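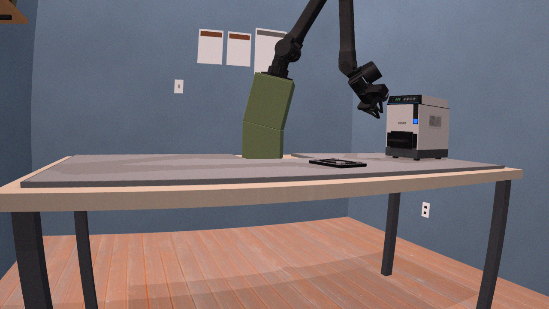 Arrow board

An arrow board is a portable or vehicle-mounted traffic control device made up of a matrix of lamps on a dark panel. It shows a flashing or sequential arrow to direct drivers out of a closed lane, or a caution pattern where no lane change is needed. It is a separate class of device from the message sign, as it carries no text and cannot be programmed with words.

Construction

The panel is a flat sheet, painted matte black to limit glare, with the lamps set into it in fixed positions. Early boards used sealed-beam incandescent lamps under short hoods. Current boards use clusters of light-emitting diodes, which draw much less power and can run from a battery bank charged by a solar panel on top of the frame.

Trailer units have a mast that is raised by a hand winch or an electric actuator and then locked with a pin. Leveling jacks at the corners of the trailer keep the panel upright on sloped shoulders. Truck units fold flat behind the cab or over the bed for travel.

A light sensor lowers the output after dark. Without dimming, a board bright enough for full sun can hide workers and cones near it at night.

Display modes

The usual modes are flashing arrow, sequential arrow, sequential chevron, double arrow and caution. The arrow and chevron modes are used for lane closures on roads with more than one lane in the same direction. The caution mode, often four corner lamps or a flashing bar, is used for shoulder work and on two-lane, two-way roads, where an arrow could send drivers into oncoming traffic.

Placement

A board for a stationary lane closure is normally placed on the shoulder at the start of the merging taper. Where the shoulder is too narrow, it is placed inside the closed lane, behind the cones and as near the start of the taper as space allows. One board is used for each closed lane.

Use in Windach

The road department in Windach hires its boards from two suppliers, Inton and Valtitz. Its July inventory listed 20 trailer units and 11 truck units, with 3,819 hours of logged display time. Spare batteries are held at the Pruitt depot.

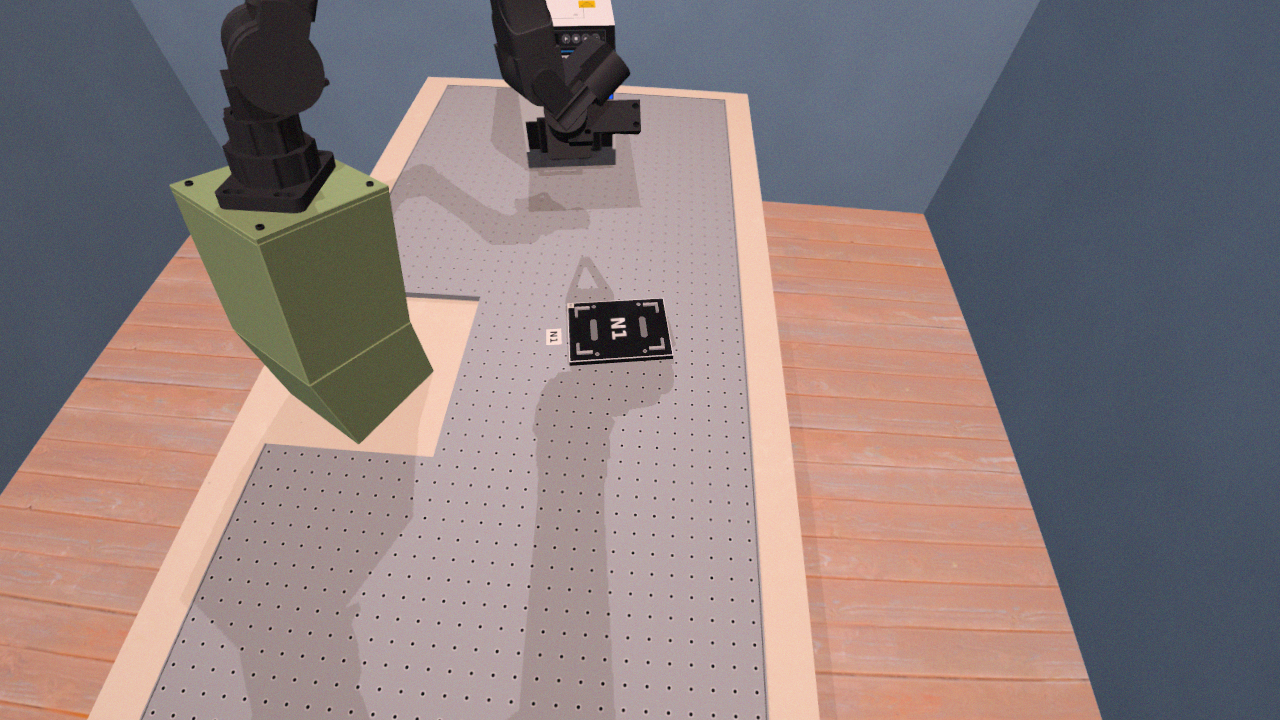 Rimantas Jankauskaitė has objected that logged display time is a poor measure of use, as the hour meter on many trailer boards also runs during lamp tests in the yard. Zoila Cabrera has proposed recording the mode along with the hours - a change that would separate arrow use from caution use, and both from testing.

See also: Lane closure; Merging taper; Shadow vehicle; Variable message sign

Last edited Aug 23, 2025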